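Home » About Us

About Wariline

Wariline is a small packing and storage supply company in Zivatport. We make and sell boxes, paper wrap, labels and padded sleeves for people who need to put things away carefully and find them again later. Our customers are local archives, town halls, dental offices, sewing shops, record collectors and a good many households.

We started in a rented storefront on Villalobos Street with 11 products and one delivery van. Today we work from a single building on the east side of the harbor road, with the shop in front, the cutting room behind it and the storeroom upstairs. The van has been replaced twice.

What we sell

Most of what leaves the building is plain cardboard. We stock it in 20 standard sizes, from a flat box that holds a passport up to a wardrobe carton. If none of those fits, we cut to order. A cut-to-order box costs more than a stock box and takes longer, and we will tell you if a stock box with a bit of filler would do the same job for less money.

The second largest part of the business is archive boxes. These are made from acid-free board and come with a lift-off lid or a drop front. Libraries and family historians buy them for papers, photographs and newspapers. Ordinary cardboard gives off acid as it ages and will slowly turn paper yellow, so if you plan to keep something for your grandchildren, the better board is worth paying for. If you are moving across town and will unpack in a month, it is not.

We also carry kraft paper by the roll and by the sheet, tissue paper, cotton tying tape, paper tape, string, card dividers, label holders and pencils. We sell pencils because ink on a label can bleed when a basement gets damp. We do not sell plastic tubs. Several shops in Zivatport do, and we are happy to give directions.

How we work

Board comes in flat on pallets. It is checked for dents and damp corners, then moved upstairs until it is needed. Orders are cut and creased in the morning and packed in the afternoon. Stock boxes are shipped flat unless you ask for them made up. Making up a box adds a small charge, and it also makes the parcel much larger, which can raise the shipping cost more than people expect.

Each order gets a paper slip that stays with it from the counter to the door. The slip shows the sizes, the board, the number of pieces and the initials of the person who cut them. If something is wrong with your order, read us the number at the top of the slip and we can usually sort it out in one phone call.

Everyone who joins the company spends time at the front counter first, including people hired for the cutting room or the office. Customers ask questions that are not in the catalog, and it helps to have heard them. New staff then learn measuring, which sounds simple and causes most of our mistakes. We always write length first, then width, then height, and we always mean the inside of the box. Suppliers often mean the outside. The difference on a thick board is enough to keep a lid from closing.

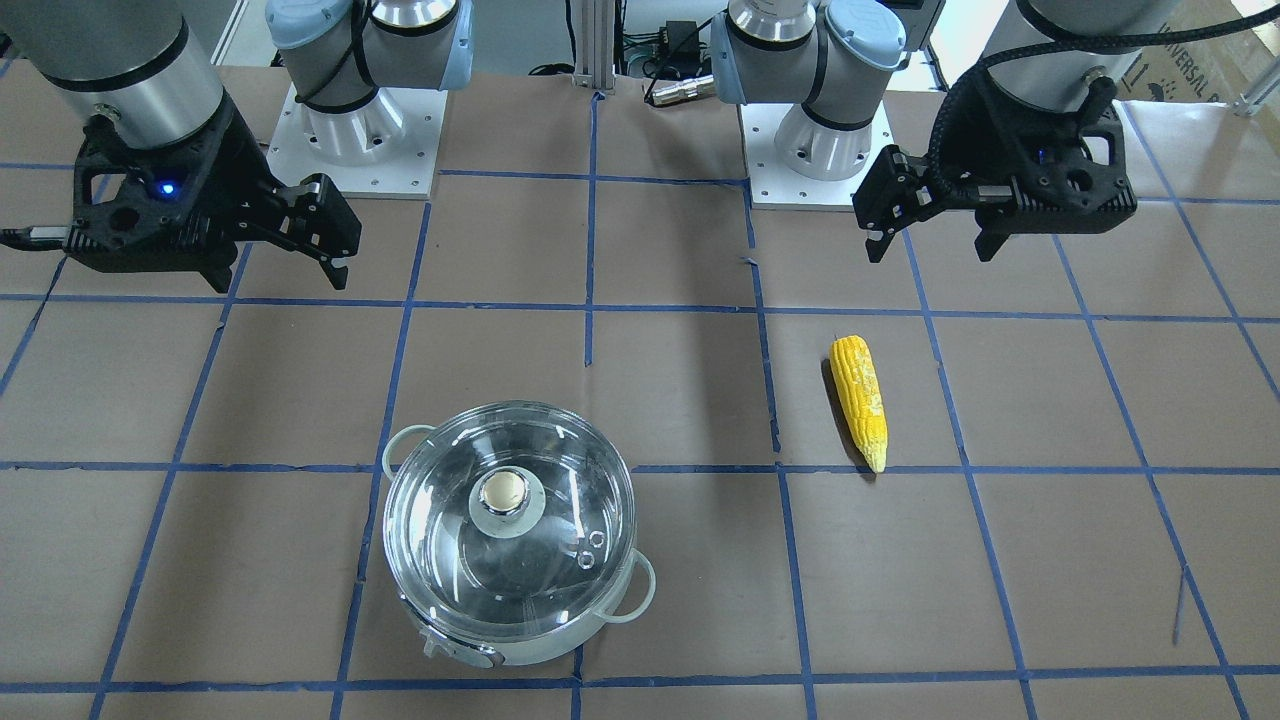 What size of archive box should I order for letters and family papers?

Measure the largest sheet you want to store, lying flat, and choose a box slightly larger on both sides. Most letters and certificates fit our letter-size drop front box. Legal papers and school diplomas often need the next size up. Papers should not be folded to fit, and a box that is half empty should have a spacer so the sheets do not slump and curl. If you are not sure, bring one sheet to the counter or send us its measurements.

We get that question more than any other, and we would much sooner answer it before the order than after it.

The Pestberg workshop

In addition to the main building we keep a small workshop in Pestberg, up the valley. It used to belong to a bookbinder, and we took over the lease together with the board cutter and two nipping presses. The presses are old, heavy and still in daily use.

Pestberg handles the slower work: cloth-covered boxes, slipcases for books, portfolios with ties, and repairs to older boxes that someone wants to keep. All of it is made to order. Cloth comes in 21 colors, and there is a sample card at both addresses. Please choose from the card and not from the screen. The gray and the green in particular look quite different on a monitor, and we cannot take back a covered box because of its color.

Slipcases need the actual book. We have tried working from measurements sent by mail and the results were poor, as old books are rarely square. Bring the book in, or ship it insured, and it will be kept in a locked cabinet until the case is finished.

The workshop does not have a counter and is open to visitors by appointment only. Parking is on the street. The steps at the front are steep - if you have trouble with stairs, tell us when you call and we will meet you at the side door.

Prices and ordering

Stock prices are printed in the catalog and are the same in the shop, by phone and by mail. There is no minimum order. We will sell you one box. Discounts start at a full bundle, and bundles can be mixed as long as the board is the same.

Schools and public libraries may order on account. Please send the purchase order with the first request, as we cannot start cutting without it. Other customers pay when they order, except for custom work at Pestberg, where half is due at the start and the rest when the piece is collected.

Returns are simple. Flat stock boxes can come back unused within the time printed on the receipt. Made-up boxes can come back if they are clean and have not been labeled. Cut-to-order pieces can't be returned unless we made the error, in which case we recut them at no charge and you do not need to send the wrong ones back. Most people find a use for them.

Waste and offcuts

A cutting room produces a lot of strips. Larger offcuts are bundled and sold cheaply from a rack beside the shop door, where teachers tend to clear them out before the start of term. Smaller pieces are shredded and used as filler in our own parcels. What is left goes to the paper recycler.

Acid-free offcuts are kept apart from the rest. They are good for bookmarks, photo backing and dividers, and they are marked with a pencil cross on one corner so that you know which board you are buying.

We also take back flattened boxes of our own make, provided they are dry and free of tape. Boxes that have been stored in a garage or near cooking oil should go in your household recycling.

Things we are asked to do but don't

We don't pack for you. We used to, and stopped when it began to take up more room than the cutting. We don't rent storage space. We don't appraise books, stamps, coins or photographs, and we can't say whether something is worth keeping. We don't print logos on boxes, although we can supply plain boxes to a printer of your choice and have done so for several businesses on Villalobos Street.

We can't ship tubes longer than our carrier accepts. For maps and large drawings, ask about flat folders first, which are better for the paper in any case.

Stock count

The shop closes for 2 days each May for the yearly stock count. Mail orders received during the count are cut when we reopen. A notice goes up on the door beforehand and is also printed on receipts.

Getting in touch

The quickest way to reach us is by phone in the morning, before the packing starts. Letters and emails are answered in the order they come in. For custom work, please include the inside measurements, the number of pieces and what you plan to put in them. The last item matters: a box for glass negatives and a box for greeting cards may be the same size, but they need different board and a different base.

Catalogs are free at the counter and can be mailed on request. The sample card for cloth is also free, but we ask for it back when you are done with it.

Page last updated September 27, 2020

Home | Catalog | Custom Work | About Us | Contact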